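Repainted the worktop in the back kitchen. The tin said "off-white". The tin has a lot of nerve.

By morning it was off-white. By teatime it had gone faintly pink towards one side and grey in the middle, like a ham having second thoughts.

Went back to the shop in Brolelbridge to complain. Came out with another tin, 20 quid lighter. I am not a strong man.

Second coat went on Saturday, 8 in the evening, radio on, windows open, every insect in the county invited.

Anyway. Pale, plain, and one tiny dark speck.
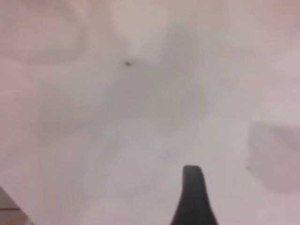
Flora Purves says leave it alone, because picking at a speck is how she ended up sanding an entire door.

Flora, I have been leaving it alone for over 181 minutes and it's the hardest thing I've done all year.

Could be a crumb. Could be a fly. Have decided not to find out which - we both live here now.

Matheson next door has offered me his sander. He had it in his hand when he knocked.

Told him I'd think about it. I am thinking about it.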